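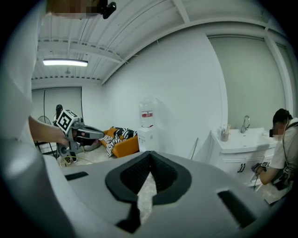
Photo: Bożena Pawlak / Jesteo

Give me a small white vanity with a cup of toothbrushes on the corner and I am happy. I mean it! Of all the furniture in a home, the bathroom sink cabinet gets the least love, and I think it deserves the most. You stand at it first thing in the morning and last thing at night, and you lean on it while you wait for the shower to warm up.

My argument is simple: leave things out. For years the home magazines have told us to clear every counter until the bathroom looks like a hotel nobody has checked into. I tried it for 11 days in December, with everything shut away in the cabinet, and I spent every one of those mornings crouched on the floor hunting for toothpaste. A toothbrush belongs where a sleepy hand can find it. One cup, in one corner, and the rest of the counter stays free for elbows and wet washcloths.

I feel the same way about tall faucets. An arched one leaves room to wash your hair in the sink, fill a vase or rinse out a paint jar, and if it splashes a little, well, that's what towels are for. My sister had a short, stubby one from Zuvlow for years and couldn't get a soup bowl under it.

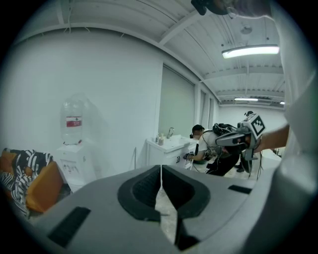

A sink doesn't need to hide in a room of its own, either, and this is where my friends start arguing with me. I love a washstand out in the open, the way our grandparents had a basin and pitcher in the bedroom. Put it against the back wall with a few small bottles beside the faucet, keep an orange sofa and a striped blanket in the same big room, and the whole place feels lived in. The plumber will grumble about the pipes (mine certainly did), but you can brush your teeth and still be part of the conversation.

So before you order more baskets and drawer dividers, try putting your three most-used things back on the counter and leaving them there for a week. Mine are the toothbrush, the hand cream and a comb with half its teeth missing.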